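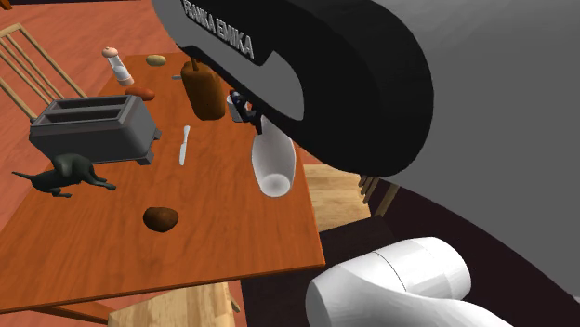

Wooden table top, orange-brown with darker grain.

Histgate Residents' Association
Minutes of the November meeting, start 7 pm
Chair and minutes: Haiyan Tang

1. Last minutes
Accepted with one correction. The new lock for the bicycle room was ordered from Steson, and not from Sikora as it was written.

2. Heating
The radiators on the upper floors are still cold in the morning. Katum made one visit and changed a valve, but the residents of the top floor do not feel a difference. Haiyan will write to Katum again and ask for a second visit before the frost comes.

3. Money
The account holds 2000 pounds. From this we must pay 147 for the stair lamps. The members discussed if the yearly fee should go up from 66 to 100. Several persons found this too much in one step. No decision - the point comes back at the next meeting.

4. Noise in the courtyard
Two complaints were received about moving of bins late in the evening. It was agreed to put a notice at the back door, asking for quiet after 10 pm.

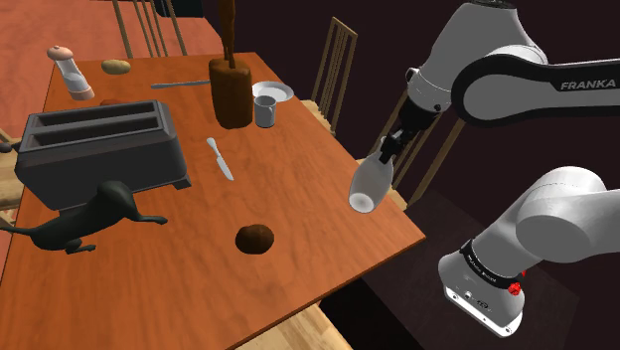

Pale grey vase at the right edge of the table.

5. Winter supper
It will be held in the ground floor room, as last year. Everybody brings one dish and own plates. Please write on the list in the hall what you will cook, last time we had five potato salads. Children are welcome.

6. Other points
The key of the garden shed is missing. Who has it, please put it in the letter box of Haiyan.

The meeting was closed at 8.40 pm.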